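Packing donated supplies for a surgical mission trip – what gets through customs?

Asked in Medical Volunteering
3 replies, 20 shares

I'm going along on a surgical trip to Mulmont as the person who can't do surgery. My job is bags. The hospital wants gloves, catheters, sutures and bed linens, and I have a garage full of all four, plus a walker that appeared overnight. Do I need paperwork for every item, or will a cheerful letter do? Also, is expired suture material okay? Opinions in my group vary by volume.

gauze_and_effect
A cheerful letter will get you a cheerful afternoon in a side room. Ask the hospital for a signed letter naming what they've requested, then make one list per bag with quantities and expiration dates. Tape a copy inside the lid and carry another. We took 300 pairs of gloves through Dulldale and the officer read every line of the list, moving his lips.

Leave the expired sutures at home. Some countries will seize the whole bag over one packet, and the patients deserve better than our leftovers anyway.

Cunent_traveler
just wrap everything in scrubs, never had a problem

bag_four_of_nine
Please don't do the scrubs thing. Call the airline first and ask for the humanitarian baggage waiver – it exists, though the first person you speak to will deny it. Khumalo Freight took our heavy stuff by sea and it arrived on a Wednesday, three months after we'd come home. Linens go at the bottom, washed and folded flat, with the catheters in the middle where they won't bend. Leave the walker.
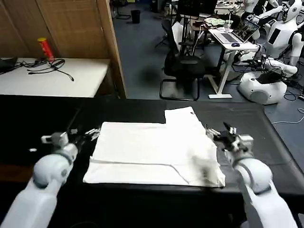 Comments

theatre_clogs: The walker always gets on the plane somehow.

pre_op_pat: Does the list need translating? Ours did, and we found out at the counter.

gauze_and_effect: Yes, translate it. And bring a pen.

Related in Medical Volunteering
- Who pays for follow-up care after the team leaves?
- Vaccines before a first trip: how early?
- Sterilizing instruments when the power goes out
- My church wants to send teddy bears

3,772 views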